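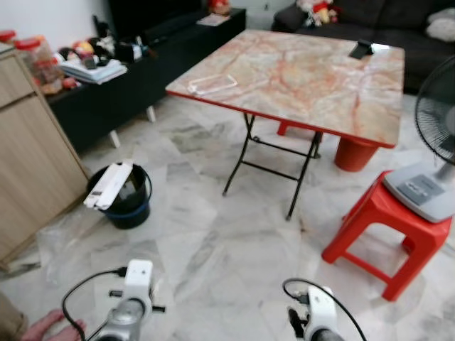
How long does it take to feel at home in a new town? For me it was two winters, and I think many people need more.

I moved to Harndale in April with 84 dollars in my pocket and one bag. My first friend was Naa Acheampong, who lived upstairs. She corrected my English when I asked, and only when I asked, and I am still thankful for this.

In the beginning I compared everything with Wurnville, where I grew up. The bread, the buses, how people say good morning. It made me tired. Then one evening I noticed that I had said "home" on the phone to my mother, and I meant Harndale. She was quiet for a moment, then she asked what I was cooking.

I still miss the river. It is 432 miles away, and in summer I go back to swim.

3 comments
Share this post
We use cookies to improve your visit. Accept | Settings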